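Zwischenbericht an die Förderstelle
Vorhaben: Digitalisierung und Neuausgabe des Bandarchivs Skisetti
Berichtszeitraum: Januar bis Juni
Antragsteller: Plolent Tonträger, Fumville

1. Stand der Arbeiten

Der Bestand umfasst nach abgeschlossener Inventur 1.527 Bänder, überwiegend Viertelzoll-Stereo, dazu ein kleiner Anteil DAT. Im Berichtszeitraum wurden 238 Bänder überspielt, jeweils mit 96 kHz und 24 Bit. Die Azimutkorrektur erfolgt pro Band, bei Kompilationsbändern pro Titel. 17 Bänder zeigen Bindemittelzerfall und sind vorerst zurückgestellt — die thermische Behandlung ist für das zweite Halbjahr eingeplant.

Zwei Bandmaschinen sind im Einsatz. An Maschine 2 musste im März der Wiedergabekopf getauscht werden, der Ausfall betrug neun Arbeitstage. Die Vergleichsmessungen vor und nach dem Tausch liegen als Anlage B bei.
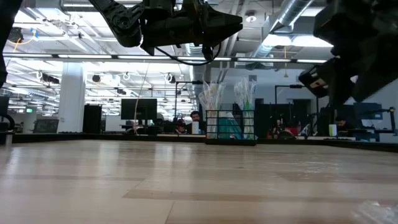 Abb. 1: Tischfläche aus hellem Holz, im Hintergrund der offene Großraum.

2. Veröffentlichungen

Aus dem überspielten Material ist die erste EP der Reihe gemastert. Sie enthält fünf Stücke aus den frühen Charvát-Sessions, darunter zwei bislang unveröffentlichte Instrumentalfassungen. Der Vinylschnitt ist beauftragt, die Testpressung steht aus. Die digitale Auslieferung erfolgt zeitgleich mit dem Tonträger. Für das Album sind die Rechte an drei Titeln noch ungeklärt, betroffen sind ausschließlich Samples Dritter.

3. Mittelverwendung

Personal- und Sachkosten liegen im Plan. Die Reparatur an Maschine 2 wurde aus der Position Wartung gedeckt. Nicht abgerufene Mittel für Speichermedien sollen in das zweite Halbjahr übertragen werden, ein formloser Antrag ist beigefügt.

4. Weiteres Vorgehen

Ab Juli wird auf Parallelbetrieb beider Maschinen umgestellt. Vorrang haben die Mehrspurbänder der Charvát-Sessions, danach folgen die Konzertmitschnitte. Die Metadaten werden wöchentlich, jeweils am Montag, in den Katalog übernommen. Offen ist die Schreibweise einzelner Titel — hier weichen Bandkarton und Laufzettel voneinander ab, maßgeblich ist bis zur Klärung der Laufzettel.

Anlagen: A Bestandsliste, B Messprotokolle, C Kostenübersicht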